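Home | Manuals | Planning | Installation | Spares | Contact

Reading time: 7 minutes

Briltunach Bench Cell — Set-up Guide
Section 2: Planning and budgeting before you order

2.1 Scope of this section

This section is for the person who will place the order. It covers the choice of arm and gripper, the bench and its services, the use of simulation before purchase, and the layout of the budget. Mechanical installation starts in Section 3. Do not unpack any item until the work in this section has been signed off, as opened cartons cannot be returned for exchange.

The cell is sold in two builds. The Trastirmont build has the arm fixed at the rear of the bench. The Ollstead build has the arm on a side plate and needs more clear floor on that side. The controller and the software are the same in both.

2.2 Write the task list

1. List every object the cell will be asked to pick up in its first year of use. Include objects used only for testing.

2. For each object, record the largest width across the grip, the smallest width, the weight, and whether the surface is hard or soft.

3. Mark any object that can roll. Rolling objects need either a fixture or a bench with a raised lip, and both must be priced.

4. Record where each object starts and where it must finish. A sketch with measurements is sufficient.

5. Strike out any object that appears only because it might be useful one day. Such items tend to push the order up to the next gripper size.

NOTE: Measure soft objects twice, once at rest and once under light hand pressure. Enter both figures. The gripper must open wider than the first and close to less than the second.

2.3 Choose the gripper

The standard gripper has two fingers. Three finger sets are listed in the price schedule: narrow, wide and padded. One set is included in the price of the cell and the others are charged as extras.

1. Take the largest width from the task list and add 10 mm on each side. The result is the minimum opening required.

2. Compare the result with the opening given in the price schedule for each finger set.

3. If a single set covers the whole list, order that set and one spare pair of fingers.

4. If no single set covers the list, decide whether fingers will be changed by hand or by the tool changer. The tool changer is a separate line in the budget and also takes up bench space at the rear.

CAUTION: Do not combine the payload of the arm with the grip rating of the fingers. The lower of the two applies. The weight of the gripper itself must be taken off the payload of the arm first.

2.4 Test the layout in simulation

A planning licence for the Costigan simulator is supplied with every quotation and remains valid until the quotation lapses. It contains models of both builds, all finger sets and a small library of test objects. Use it before the bench is ordered. Moving a bench in the model costs nothing, while moving one on site means a fresh floor fixing and a new calibration.

1. Load the build named in the quotation.

2. Set the bench height and depth to the values you intend to buy. Do not leave the default values in place.

3. Place test objects from the library at the near, far, left and right limits of the work area. Round objects are suitable for checking approach angles, and cylinders on their sides are suitable for checking finger alignment.

4. Open the gripper fully and bring it to each object in turn. Record any position the arm cannot reach, or can reach only with the wrist turned close to its limit.

5. Repeat the check from the camera view. An object that can be reached but falls outside the view counts as a failed position unless a second camera is included in the order.
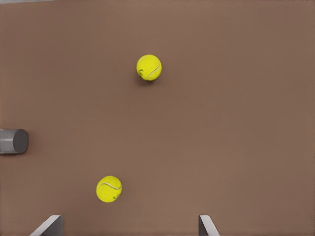
6. Save the layout and attach it to the order form. The installer will use it to mark out the floor.

Positions that fail by a small margin should be treated as failures. The model assumes a level bench, a rigid mounting and an arm with no wear, and none of these will hold exactly on site. If more than a few positions fail, change the bench depth first, then the mounting position, and consider the longer arm last. The longer arm has a lower payload and will require a second look at the figures in 2.3.

NOTE: Simulated grip results are not a basis for purchase. The simulator is reliable for reach, clearance and camera coverage. Friction and softness are set by hand in the object library and may differ from the real item. Where grip is in doubt, send samples to the Briltunach test bench and allow about 3 weeks for the report.

2.5 Bench and services

The bench is not included in either build. It may be ordered with the cell or supplied by the customer, provided that it meets the following:

- flat top, matt finish, one plain colour
- no castors, or castors that lift clear of the floor when the feet are down
- clear space beneath for the controller, with a gap at the rear for air
- fixing points that match the template for the chosen build

A glossy top should not be used. Reflections from overhead lighting can be read as edges by the camera, and the usual cure is a new top. Choose a colour that contrasts with the objects on the task list.

The cell requires a dedicated mains outlet and a wired network point within cable reach of the controller. Compressed air is required only for the tool changer. Obtain a price for any electrical work at this stage — it is the item most often missing from first budgets, and it is rarely carried out at short notice.

CAUTION: Do not run the cell from an extension lead, including during trials.

2.6 Set out the budget

Enter costs on the planning sheet under the headings below. Keep one-off costs and yearly costs in separate columns.

One-off costs:
- arm and controller
- gripper and extra finger sets
- tool changer, if required
- bench and fixtures
- guarding or scanner, according to the risk assessment
- electrical and network work
- delivery, lifting and installation
- operator training

Yearly costs:
- service visit
- simulator licence after the planning period
- replacement finger pads
- calibration check

Training is priced per session. Plan for at least 2 operators, so that the cell can still be used when one is absent. Weekend installation is available on a Saturday at the higher rate shown in the schedule.

NOTE: The risk assessment is the responsibility of the site and must be complete before guarding is ordered. A scanner takes less floor than a fence but needs a clear line of sight at ankle height. Check for stored pallets and waste bins.

2.7 Order timing

1. Submit the planning sheet, the saved layout and the task list together. Incomplete sets are returned without a price.

2. Check the returned quotation against the planning sheet line by line. Finger sets are listed by part number only.

3. Confirm the bench delivery date before confirming the date for the arm. The installer cannot start without the bench in place.

4. Orders intended for installation in December should be placed early, as visits are not booked over the year-end closure.

Changes made after confirmation are handled as a new quotation. Continue to Section 3 when the order has been acknowledged in writing.

Related items
Section 3: Unpacking and mounting the arm
Trastirmont build: floor template and fixing points
Ollstead build: side plate clearances
Costigan simulator: saving and exporting a layout
Price schedule: finger sets and pads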